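How Do Robots Stay Safe? The Rules for Robot Arms
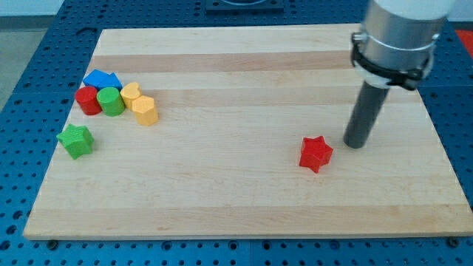 A robot arm with the tip of its gray rod close to a red star block.

A robot arm is strong, and it does not get tired. But it does not know that your fingers can hurt. For this reason people who work with robots must follow rules. Some of these rules are written in big books called standards. A standard is a text where many experts agreed how to do a thing in a safe way.

Rule 1: Know where the arm can reach
Every arm has a space where it can move. We call it the reach. Before the robot starts, people mark this space, for example with tape on the floor. When the arm is moving by itself, you stay outside of the mark.

Rule 2: Have a stop button
The emergency stop is a big button, usually red. When you push it, the robot must stop. It must be easy to find — you should not have to walk around the table to get it. At the Cudora workshop, Victor Mbwambo tests the button every morning before any other work.

Rule 3: Start slow
A new program runs first at low speed. If the arm goes the wrong way, there is time to stop it. Also for pushing small blocks on a board, slow is good. A fast push can make a block fly off.

Rule 4: Fix things well
The tool at the end of the arm must be tight. The table must not shake. In Cudora they check the screws after every 200 runs and they write it in a notebook.

Rule 5: Keep the table clean
Only the things for the job stay on the table. No cups, no phones, no sandwiches! Long hair is tied back, and loose sleeves are rolled up.

What is a risk assessment?
It is a long name for a simple question: what could go wrong here? People make a list of the dangers. Then for each danger they decide what to do. The list for one small arm at Cudora has 9 lines. When the tool is changed, they must read the list again from the beginning.

Try it at home
Choose one machine in your kitchen, like a mixer. Do not turn it on. Ask an adult to look at it with you, and write together three things that could go wrong and one rule for each.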